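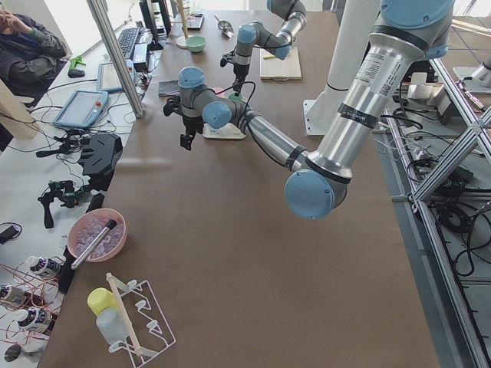

Re: [brellen-riders] Jerach closing after August??

List: brellen-riders
Message 2235
In reply to: Jerach closing after August??

I go away for one long weekend with bad reception and come back to a funeral. Can everybody put the flowers down for a minute.

I've now read the whole thread, watched the video more times than it deserves, and called the park. Quoting the original so people who get the digest can follow along:

> Has everyone seen the video going around this morning? Somebody
> posted Jerach stopped on the lift with the train full and the
> caption says it happened today and that "staff are saying it's
> done after August." It has a ton of shares already.
>
> My cousin's girlfriend worked the fries stand by the exit two
> summers ago and she says they were talking about replacing it even
> back then. Also the new park map has a blank spot right next to
> the station. And the line sign by the entrance has been covered up
> since at least last month.
>
> I don't want to start anything but I already changed my vacation
> days. If this is the last summer I want to be on it. Does anyone
> know if Cidthorpe is taking the trains? Somebody in the comments
> said Cidthorpe is taking the trains.

All right. In no special order.

The video is old. The lift hill in it is brown. They painted that lift white over the winter before last, as anyone who sat through our fourteen-page argument about the shade will remember. (I was in the cream camp. I remain in the cream camp.) So whenever "today" was, it was at least one full off-season ago. You can also see the old lockers at the bottom left for a second or so, the ones that ate quarters. Those are long gone, and so are my quarters.

I found what looks like the first upload. It has 482 views, a title that's just the ride name spelled wrong, and no caption about anybody being done with anything. The version going around is the same clip, cropped taller, with sad piano on it. If you've got an account over there, leaving a polite comment with the link wouldn't hurt. Polite. Last time we "helped" with one of these, the kid who posted it took down his whole channel and I felt bad for a week.

As for the stop itself, it's a lift stop. The train sits there, somebody in a polo shirt walks up the stairs, everyone takes a picture, and then it goes again. I've been on that lift for a stop twice and the worst part was the man behind me singing.

The phone call. I got guest services after a long stretch of the carousel recording, and the person who answered was very nice and had clearly been asked this before I got to her. What she would say is that Jerach is on the operating calendar through the end of the season and that she had no closing date for it. What she would not say is anything about next year, which they never do, for any ride, including the ones they've just built. I asked about the covered line sign. It's broken. They put a bag over it so people would stop believing the "5 MINUTES" it's been showing since spring.

The blank spot on the map is where the funnel cake stand used to be listed. It's still there, go get a funnel cake. They left it off the map along with two restrooms and, for some reason, the main parking lot.

Now Cidthorpe. I have nothing against Cidthorpe, I had a season pass there for years and my knees still tell me about the wooden one. But Cidthorpe is not taking the trains. Jerach's trains are Macedo trains, and Cidthorpe has no Macedo track to put them on. Unless they plan to park them by the entrance with petunias in them, in which case I take it all back and would like to be invited.

Where I'll give the worriers something: the ride is getting on in years, and it is slow to load. The old brochure said 600 riders an hour and I don't believe it ever saw 600 on the best day of its life. I stood by the exit one afternoon last August with a clicker, starting at 2:00, and got 302 for the hour. That was with one train on. Parks do look at that sort of thing. So no, I can't promise you it will be there when we're all on canes. I just don't see that a piano and a brown lift hill tell us anything one way or the other.

On the vacation days – keep them! It's a good time to go. The heat is a little better, the dark ride has its fog back, and the evening line for Jerach usually drops to nothing once the fireworks people start staking out the lawn with blankets. Back row, left side, after 9. You'll thank me, or you'll need a chiropractor.

Two small requests while I'm up here on the box:

If you forward something from a video site, please paste the link to where you found it. "It's all over" is not a link. Three of you sent three different copies and I had to line them up side by side at the kitchen table to be sure they were the same one.

And please trim your quotes. One reply in this thread had the entire thread inside it, twice, with the word "wow" at the bottom.

If somebody has a dated photo of the lift from before the paint, send it along and I'll add it to the files page. I have plenty of the station and the first drop but I apparently never thought to point a camera at the part that goes up.

The paint shade discussion remains closed. It should have been cream.

– your list owner

brellen-riders: unofficial, unpaid, not affiliated with the park
To leave the list, reply with LEAVE in the subject line. Just the word, please – the software doesn't read explanations and I do.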